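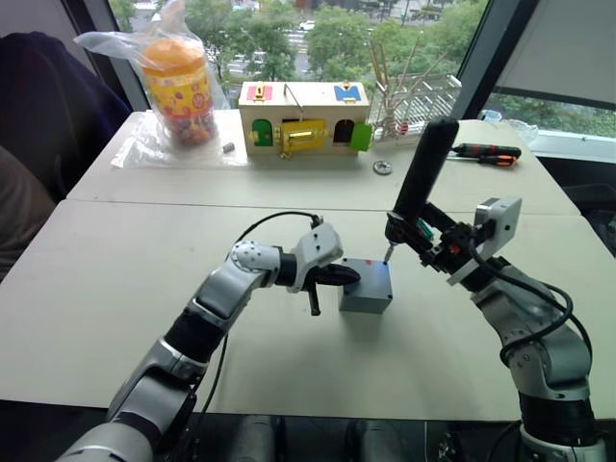 Driver tip at the red dot, left arm beside the block. Two-arm cell, window bench.

Feb 20, 2018

Right, rules day. I've been promising to turn the scrap of paper taped to the cell door into something we can all follow, and with the Skundent lot wanting to see our working practice before they lend us the second controller, I've run out of excuses. So this is me thinking on the page. Scribble on it if you disagree (in pencil, please, after last time).

The big one first. We've been treating the arms as the hazard and whatever they're holding as a sort of afterthought, and I think that's back to front for this job. The risk assessment we inherited from the Allden project talks about arm speed, reach and pinch points, and then has a single line on tooling that says "secure". Secure how? A screwdriver is a long stiff thing with a small end, and when an arm is carrying one it reaches further than the drawing of the arm says it does. From now on the keep-out line gets worked out from the tip of the longest tool on the day's list, with 200 mm added on top. I've redrawn the tape on the floor plan to match. It does eat into the walkway - sorry, you'll have to go round by the sink.

Speed next. Rizk's old procedure let you go to full speed after one clean dry run. I'd like 3 at reduced speed, with the tool actually in the gripper, and if you change the tool you start again from the first one. Yes, even if it's "only a slightly longer bit". I did the slightly longer bit in January and we all remember the noise.
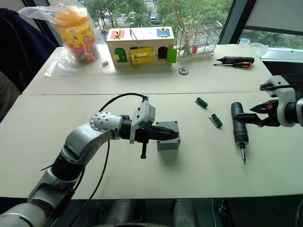

Swapping tools halfway through a job is where our written rules are thinnest, so I spent most of the afternoon on that. The Bosico sheet only talks about hand tools and never mentions anything with a motor in it. With the cordless driver in the right gripper, bit pointing down at the table, there's a second thing in the cell that can move under its own power, and our e-stop does precisely nothing to it. It stops the arms and that's your lot! So: battery out before anybody reaches in, every time, and the person who takes it out keeps hold of it until they're clear. Same goes for changing bits. I'd also like the grip checked with a gentle tug before each run, arms stopped, battery out.

Cables. Any loop that hangs off a wrist gets looked at through the full range of the move at crawl speed before we teach a new path. I know it's dull. Add it to the start-up sheet under the gripper check, and initial it.

Bench layout. I want a parts zone and a working zone marked out, and anything the day's task doesn't need goes on the back table or off the bench altogether. The spare screwdrivers can live at the back so long as no taught path goes over them. If one does, they go in the drawer.

Sign-off: 2 people for any new path, one at the pendant and one watching with a hand on the stop. The watcher doesn't do anything else. No phone, no notes, no tea (I'm looking at myself here).

Still to sort:
- laminate the start-up sheet, 4 copies
- ask Skundent whether their controller can cut power to a held tool
- find out who has the good tape
- the old Allden form is still in the folder, bin it once the new one's been read by everyone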